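Write the Stop Rule Before the Speed Rule
By Cormac Carroll
May 2018

Most small shops that put an arm on a table write their rules in the wrong order. They start with speed. Somebody looks up a number, types it into the controller, prints a page that says the arm will not go faster than that, and tapes the page to the wall. Then the work begins and the page is never read again.

I have spent nine years going into workshops and labs to look at how they run their cells, first for Plurkel and now on my own. I am not against speed limits. A slow arm is easier to get away from than a fast one. But a speed limit does nothing for the person who reaches in to free a jammed part while the program is paused, and in my notes that person turns up far more often than the one who gets hit by a moving arm in open space.

A paused program is not a stopped machine. Everybody who works with these things knows this and a good many of them forget it by midafternoon. The gripper may still be holding pressure. The program may be waiting on a sensor, and the hand that clears the jam may be what trips it. So the first rule on the page should say what "stopped" means in that room, who can put the machine in that state, and who can take it out again.

Sumathi Amin wrote the best version of this I have seen, for the assembly room at Oklow. It takes up half a sheet. The person who reaches in is the person who holds the key, and the key goes in a pocket. If two people reach in, there are two keys. There is no paragraph about culture or awareness. Kagiso Nel, who ran the room at the time, told me it cost them a few minutes a shift and he stopped noticing by the second week.
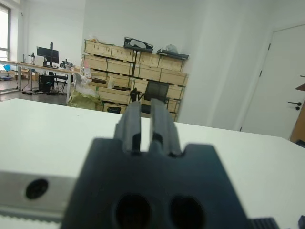
The second thing I would put on the page is the edge of the work area. Standards documents spend many pages on safe distances, and they should, but those pages assume someone has already decided where people walk. In a small shop the table with the arm on it shares a room with desks, storage and a door. Chairs roll. A box gets put down for a minute and stays until September. If the rule says "keep the area clear" and does not say where the area ends, every person in the room will draw a different line, and each will believe they are keeping to it.

Use tape. Mark the reach of the arm with the longest tool it will ever carry, then add whatever margin your assessment gives you. Bheki Joubert's group at Pludivside measured with the short fingers on and found out later that the long set went well past the line. They were lucky — the only damage was to a lamp.

I know the argument against all this. Mpho Hendricks made it to me at some length last year. Small teams change their setup every few days, and a written rule is out of date before it is printed. She is right that it happens. Her own cell log ran to 599 entries, and a good share of them were changes to tooling or layout. But I think that is a reason to keep the page short and put a date and initials on it. A half sheet can be rewritten over coffee. A binder can't, which is why the binder I was handed at one site described a machine that had been sold.

The last item is the least popular. Whoever changes the tool signs the page, even if they are the most senior person in the building, and even if the tool goes back on in ten minutes. I have had managers tell me this is insulting to skilled people. The skilled people I have asked mostly shrugged and signed.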